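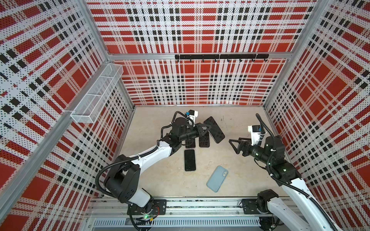
Rosemarie Kuhlmann
Lead instructor, Equipment Planning for Small Shops, Drovstead Evening Program

Week 4: Budgeting for a two-arm work cell

Welcome back, everyone. Last week we spent most of our time on whether to automate a job at all, and I promised we would get to the money, so let's get to the money. Please keep your worksheet from last week nearby, the one where you wrote your job down in a single sentence. We'll lean on it more than you might expect.

The job we'll carry through tonight's notes is handling used phones on a small bench: picking them up, turning them, setting them down again. Our make-believe customer is not make-believe at all, I should say. It's Drosside, a repair and resale shop that has been kind enough to let me use their planning papers with the prices rounded off. They wanted two arms sharing one work floor, with a gripper and a small camera on each wrist. That is a fairly ordinary setup these days, and it's a good one to learn on, because nearly every kind of cost you'll ever meet shows up in it somewhere.

When people start a budget like this they usually write "robot arm, times two" at the top and feel they've done the hard part. I did exactly that on my first one, years ago, and I went back to my boss for more money twice before anything moved. So please start your page with the floor of the cell and work outward. What does the work sit on? What are the arms bolted to? In the cell at the top of these notes both arms stand on mounting plates on a single aluminum rail, and the walls are held in aluminum framing. Rail, plates, bolts, framing, wall panels: that is a good stretch of shopping before you've bought anything that moves, and every bit of it belongs on its own line.

Then the arms, with their controllers and power supplies if those are sold apart from the arms (ask, and get the answer in writing). Then the grippers and the fingers, which I want on separate lines. A gripper may last you for years while the fingers get worn, bent, swapped and redesigned, and if you bury them in the gripper price you'll have nowhere to charge the second set to. Then the cameras and the brackets that hold them. Then cables, and I mean all of them, including the loops that run along the outside of the arms. Those bend every time the arm does. Treat them like brake pads — something you expect to buy again.

Small storage goes on the page too. A wire basket and a row of hooks cost next to nothing, and I still want to see them, mostly so that somebody has thought about where they'll go before the panels are up and it becomes a drilling job.

A word about the walls. You'll see cells with plain walls and cells with very busy ones, like the red plaid in these pictures. Whichever you pick, pick it early and price it with the rest. Changing the background after your camera work is done can mean going back over that work, and then you are paying in hours for something you could have settled with a roll of printed sheet.

For your worksheet, part one: list every item your own cell would need, starting from the floor. Leave the price column empty for now. I know it's tempting! If you fill in prices as you go you'll start trimming the list to suit the total, and we want the list to be truthful before it's affordable.

Part two is about test pieces, and I've asked Thu to take that one over, as she has bought far more of them than I have.

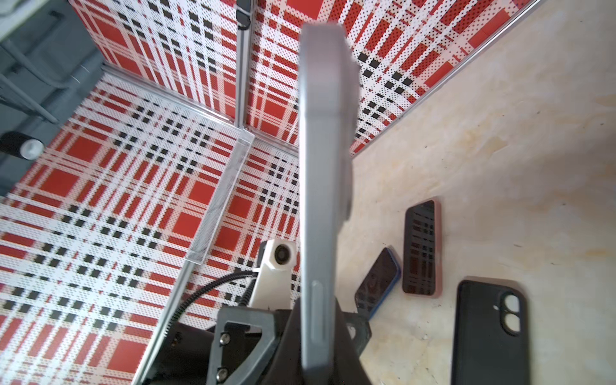 By Thu Dương, teaching assistant

Hello all! Rosemarie calls them test pieces and I call them victims, but on the budget we'd better use her word.

A robot that handles phones needs phones to handle, and it needs a mix of them. Look at the ones lying out in the picture just before this: a blue case, a pink case, a matte black one face down, and the big silver-gray one standing up in the fingers. A glossy screen throws the wall pattern right back at the camera. Cases change the grip too, and a phone held by its edges is a different problem from one lying flat. If your test set is all one model in one case, you'll have a cell that's very good at that model in that case, and your customer will find the gap for you on the first morning.

So how do you price it? Used and broken units are fine for most of the early work, as long as the outside shape is right. For the Drosside plan we put down $483 for the whole test set, cases included, and I went over the list with Hưng Mai from their bench to be sure it matched what comes across the counter. I'd like you to do the same kind of check with whoever does the job by hand where you work. Take them a coffee. They'll tell you about the odd shapes that never make it onto a parts list.

Please also budget for replacing some of the set. Things get dropped and pinched, and once a corner has been chipped it isn't quite the piece you measured. I keep a second, untouched set in a drawer and write it on its own line so it doesn't get borrowed into the first.

The other half of my part is hours. New planners leave these out more than anything else, I think because there's no invoice to staple to the page. For Drosside we wrote down around 77 hours between the crates arriving and the first full day of real use. That covers bolting together, wiring, lining up the wrist cameras, teaching the positions, and the long patient stretch of running the same pick over and over and changing one small thing each time. Put a person's name beside each block of hours, and then go and ask that person whether they have them free. 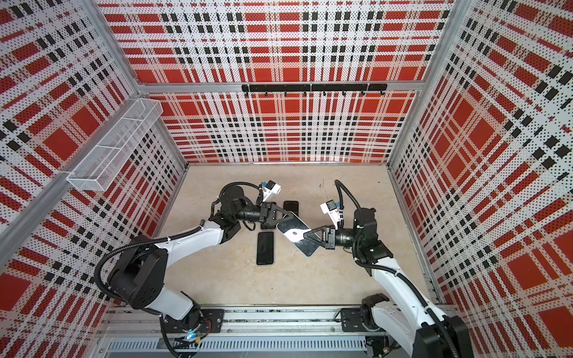 If your plan has both arms meeting at the same piece, please give that its own block of hours and be generous with it. One arm picking up one object is a job you can often get going fairly soon. Two arms working close together over a shared spot need to be kept out of each other's way, and they need to agree on who lets go first. I would happily see a plan that buys both arms and only schedules one of them for the first stage, with the second stage priced and waiting. Your manager gets something working to look at, and you get room to learn.

Which brings me to quotes. Get more than one for the arms and more than one for the framing, and ask each seller the same questions in the same order, or you'll never be able to lay the answers side by side:

What comes in the box, and what do we have to supply?
How long is delivery, and does that include the controller?
What do spare fingers and cables cost, and are they kept in stock?
Who answers the phone when it stops, and is that free after the first year?
Can we add a second arm later on the same rail?

Mattes Baumgart will bring a filled-in quote sheet from his own shop to our next session, and he's said he doesn't mind being asked why he chose what he chose. The blank sheet is in the course folder under the name Vurach, after the spreadsheet it was copied from.

To hand in before next week: your item list from part one, your test set with a reason for each piece, and your hours with names beside them. Handwritten is fine if we can read it. If you get stuck, write to either of us, and do send the half-finished version along with your question so we can see where you've got to.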